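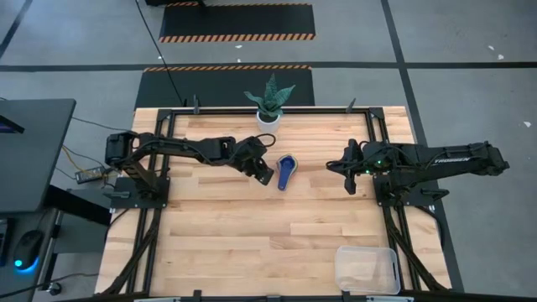 Yiran Xiong wrote to me in January to say that a measuring scoop should stay in the bag it came with, handle up, and that anything else is asking to lose it. She had read my piece on kitchen drawers and thought I had been too easy on people who own five scoops and can find none of them.

I agree with her about the drawers. I disagree about the bag. A scoop is a tool, and I think a tool should be where you can see it and pick it up clean. A blue scoop on a pale wooden table, with a bit of yellowish rim to catch the eye, is hard to lose. Put the same one in a bag of flour and you will be in up to the wrist looking for it, and whatever was on your hand is now in the flour too.

There is also the question of how much people trust a scoop. The one that came with my Pendano oats says nothing on the handle. I used it for two years before I weighed what it held, and a level scoop came to 113 grams. I had been treating it as 100. With porridge it makes no difference. With bread it does, and I had spent a good part of that time blaming the yeast.

So my first rule is to weigh what your scoop holds, once, with the thing you use it for. Then write the number on a piece of tape and stick it on the handle. My flour scoop says 121. I know that four of them and a bit will get me to 500 grams, and I finish on the scale. I still use the scoop, since pouring from a large bag is how flour ends up on the floor.

My second rule is about the surface. I have worked on stone, on steel, and on the speckled laminate that came with our place on Loltham Street, and I would take wood over all of them. I mean a top made of long strips joined side by side, where you can see the grain change from one board to the next. It is quiet when you put things down. A dropped cup has a chance. It isn't cold under your forearms at six in the morning.

The usual complaint is that wood shows everything. It does, particularly if the finish has some gloss and there are strip lights overhead. You get bright streaks across the top, and you notice scuffs and specks that would pass under a lamp. I don't see why that counts against it. A speckled counter can be filthy for a week before you find out. I would like to know, and then I would like to wipe it.

My brother-in-law had his top sanded and refinished at a cost of 200 dollars because of marks I could barely find. It looks good. It also looked good before, and he now puts a mat under everything, so most of the time you can't see the wood he paid for.

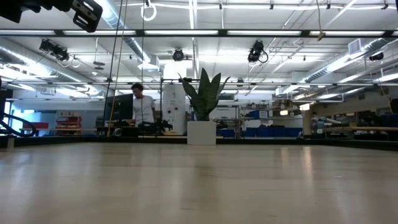

## What gets to stay out

Clear counters are the fashion and I have tried it. Everything went into cupboards, and I spent my mornings opening and closing doors. The scoop, the scale and the salt are out again. The toaster can stay in the cupboard – we use it on weekends.

I make one exception for something with no job at all, and that is a plant. A small snake plant in a round white pot, pushed to the back edge, takes up very little room. The leaves go up, so you can work in front of it. Mine sits on an old Brorkum saucer and gets water when I remember, and it has put up with this for years. Basil on the counter is a nicer idea, but I have killed enough supermarket basil to stop buying it.

Yiran wrote back after I sent her a draft of this. She has weighed her scoop and taped the handle, and she is still keeping it in the bag.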